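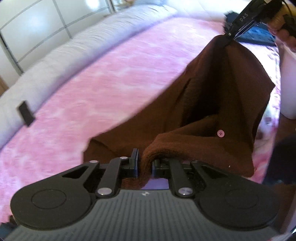
Council Minutes

Stirkum Grove: minutes of the October meeting

Held in the long room at Prastgate, 7.30 pm

In the chair: Glenys Halliday

The meeting opened with a minute's silence and the lighting of the lamp.

1. Minutes of the last meeting
Agreed, with one correction. Under item 4, "the eastern stone" should read "the western stone". Signed by the chair.

2. Matters arising
The landowner has replied to our letter. We may go on using the lower field for seasonal rites on the same terms as before. He asks that cars are kept off the track after rain and that the top gate is shut at all times. Both points to go in the notice sent out before each gathering.

The question of whether offerings may be left at the spring was carried over from last time. After discussion it was agreed that water, milk and bread may be given, and nothing tied to the trees. Ribbons and cloth already on the hawthorn will be taken down at the next work day and burned in the ritual fire. Two members asked for it to be noted that they would have liked the ribbons left to fall on their own.

3. Samhain
The rite will begin at 6 pm at the lower gate. Those walking from Prastgate should meet at 5. The names of the dead will be read as usual. Names are to reach the chair beforehand in writing, with a note on how to say them where this is not obvious.

There was a long discussion on whether children should be present for the whole rite. Agreed that they may stay throughout if a parent wishes, and that the first part will be kept short. The fire will be lit after the reading. Last year it was lit before, and people at the back could not hear.

Food afterwards in the long room. Please label anything containing nuts.

4. Fikre circle
The Fikre circle has asked to join us for midwinter. They honour their ancestors by name at the opening, before the quarters are greeted, where we do it after. Agreed to follow their order on this occasion and to invite them to lead that part. The chair will write.

5. Money
The balance stands at just under £1,000. Hire of the long room for the coming year is £300, payable in advance. Agreed to pay. A request for £500 towards a roof for the wood store was not agreed. The chair will ask for a second price.

6. Newsletter
The next issue of Workidska needs a piece on the autumn rites and a review of the summer camp. 500 words at most for each.

7. Any other business
A drum was left behind at the equinox and is in the cupboard at Prastgate.

The lamp was put out and the meeting closed at 9.10 pm. Next meeting after Samhain, same place and time.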